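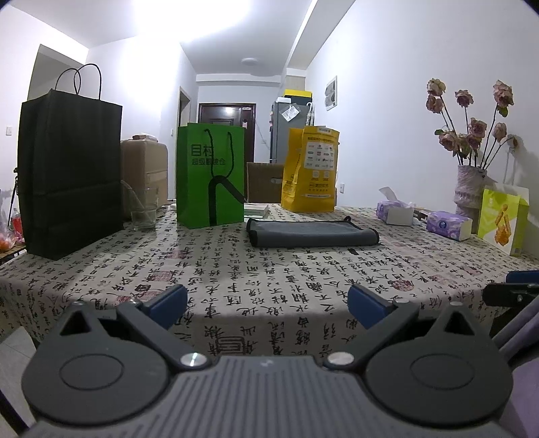
Dridel

Ticket: section audio plays the wrong passage after a jump
Product: Garitz player, desktop and phone
Project: Kindesska (interactive audiobook of the gamebook)
Status: resolved, one item left open

Problem as reported

The listener hears a section, picks one of the choices read out at the end, and the player should go to the matching section. In the first part of the book this works. From the cave chapter on, the player lands on the section before the right one. The text on screen is correct. Only the narration is off. The book has 549 sections, each one its own audio file, all exported from Shimada in a single batch in August.

9:10 am
Reproduced on desktop. Started a new game, took the river path, chose to go into the cave. Screen shows the cave entrance, narrator reads the end of the river crossing. Cleared the player cache and tried again. Same result.

9:40 am
Reproduced on the phone with a fresh install, so I'm ruling out old files left over from the previous build. Saved games make no difference either.

10:15 am
Opened the audio files outside the player. The recordings themselves are complete, with clean starts and ends. The file names look right until you listen to them. The file named for the cave entrance has the river crossing in it. Everything after that is shifted by one, all the way to the last section.

10:50 am
Asked Garitz support if the player reads files by name or by their position in the folder. Their answer was by name, always. That puts the fault on the export side.

11:30 am
Went back to the Shimada session. It names exported files by counting markers from the start of the timeline, and pays no attention to what I typed in the marker label. There is an extra marker in the river crossing, in the pause after the ferryman's line. It has no label and sits so close to the next one that it can't be seen unless you zoom in. I must have dropped it while editing out a breath. The export treated it as the start of a new section, made a file of 2 seconds of room tone, and pushed everything after it along.
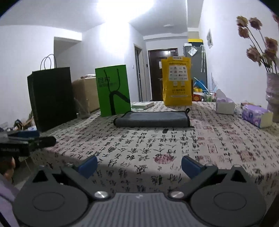
12:05 pm
Deleted the extra marker and exported again into an empty folder. The first attempt stopped partway with a disk full message. Moved the old export to the backup drive and ran it again. Finished without errors, and it took nearly 25 minutes.

1:20 pm
Loaded the new files into a test build. Cave entrance now plays the cave entrance. Checked the last section and both death endings in the tower. All correct.

1:45 pm
One jump is still wrong. Giving the coin to the ferryman goes to the right section on screen but plays nothing at all. Looked in the link table and found a trailing space after the file name on that row. Removed it, saved the table, rebuilt. Plays now.

2:30 pm
Played through 6 routes from start to finish, including the one that loops back to the village. No mismatches. Sent the build to the game side so they can replace the files in their copy.

Still open

The sword fight sections are louder than the rest. This was already so in the old export and has nothing to do with the markers, so it gets its own ticket. Please don't reopen this one for it.

For anyone with the same setup

Before exporting from Shimada, open the marker list and sort it by label. Unlabeled markers go to the top, where they are easy to find and delete. The option called "Use label as file name" is off by default and has to be turned on for every session separately. It is on for Kindesska now. If you have a copy of the session from before today, throw it out and download it again from the project folder.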